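Search this site Search Go

Equipment > Home Helpers > Arms & Hands

4 min read

The Drumalex arm with the Habte hand: what to put in your budget

I get asked for a price on this pairing more than anything else we sell, so I've put it all in one place. Grab a tea.

The Drumalex is our single arm for household work — tidying, sorting, putting things in baskets — and the Habte is the hand with proper fingers that goes on the end of it. You can buy the arm without the hand, and plenty of people do when they already have a gripper they like. If your jobs are all boxes and bottles, I'd tell you to save your money and stick with a simple two-finger gripper! For soft, lumpy, awkward stuff I'd go for the Habte every time.

The hand is £2000 on top of the arm. That includes the wrist plate, the cable and a set of spare fingertips. It doesn't include the stand, and I do wish more people read that line before ordering (Chaltu Wolde in our orders team has a saved email about it by now).

Delivery from Starnley is 8 weeks at the moment. If you need it for the start of an autumn term, don't leave it until October to ring us, as the Curdale workshop gets very busy then and we can't jump anyone up the queue.

A few things I'd plan for that aren't on the quote:

Two days of somebody's time for setting up. It's not hard, just fiddly.

A second cable. They do get snagged, and waiting for a new one is miserable.

Things to practise on. Soft toys are brilliant for this, all different shapes and cheap to replace, and a plain plastic laundry basket makes a good target. Add a bed with an ordinary sheet on it and you've got a decent tidying task for next to nothing. 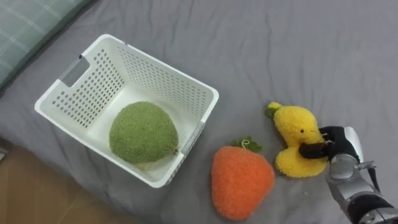
If you're after a pair of arms, please talk to Ayana Ambaye before you fill in the form. Two arms need the bigger controller, and it's much cheaper to order that at the start than to swap it later. She'll also tell you if your floor space is too tight — she's talked three customers out of a second arm this year, bless her.

Prices checked June 12, 2018. Carriage is extra outside the mainland, so do ask us for a figure first.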